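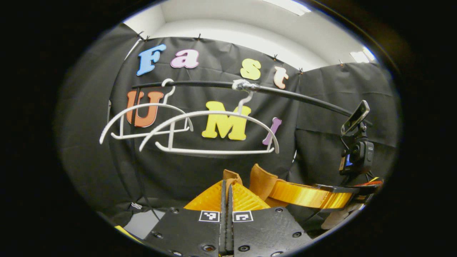 PRINECK, 22 June 2018

The strata committee at my building has sent around a survey asking whether we would like the shared laundry turned into something else. The options are a co-working lounge, a bike store and a "wellness nook". There is no box for leaving it alone, so I drew one.

I have lived in five flats with a laundry of my own and two without, and I was a better person in the two without. In a shared laundry you learn to take a stranger's wet towels out of the machine and set them down with some respect. You learn which night the nurse on level two does her uniforms. You also learn that a man who wears very good suits owns one fitted sheet, and you carry that knowledge into the lift with him for years.

The case against is cost, and it was put to us by Reto Brunner of Gistier, the managing agents, in a letter running to 26 paragraphs. The machines broke down three times last year. Repairs and water came to $261 a unit, a figure he underlined. I don't doubt it. I would only point out that we spend more than that on the fountain in the forecourt, which has never cleaned anything and recently killed a fern.

My neighbour Nest Morgan is firmly on the other side. She bought a washer-dryer in February, a single machine that does both jobs over about six hours and neither of them well. She says it's the privacy she likes. I have heard it through the wall at midnight, getting up to speed like a light aircraft, and can report that her privacy is now enjoyed by the whole floor. 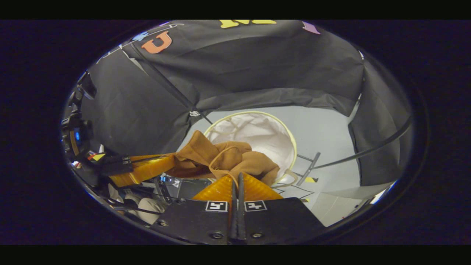
Brown cloth, round hamper.

What bothers me is how easily we agree to this sort of thing. The street used to have a phone box, a public tap and a bench outside the chemist where you could eat a sausage roll in peace. Each one went after a survey. Each survey found that most people had something equivalent at home, and I suppose they did, though I've yet to meet anyone with a bench outside their own chemist.

A lounge will be lovely for the first fortnight. Then it will be locked after hours, then by booking only, and then it will hold the old lounge chairs from the foyer until somebody sends around another survey.

Mine went back under the agent's door last night with the extra box ticked. I'd have posted it sooner, but I was waiting on the dryer.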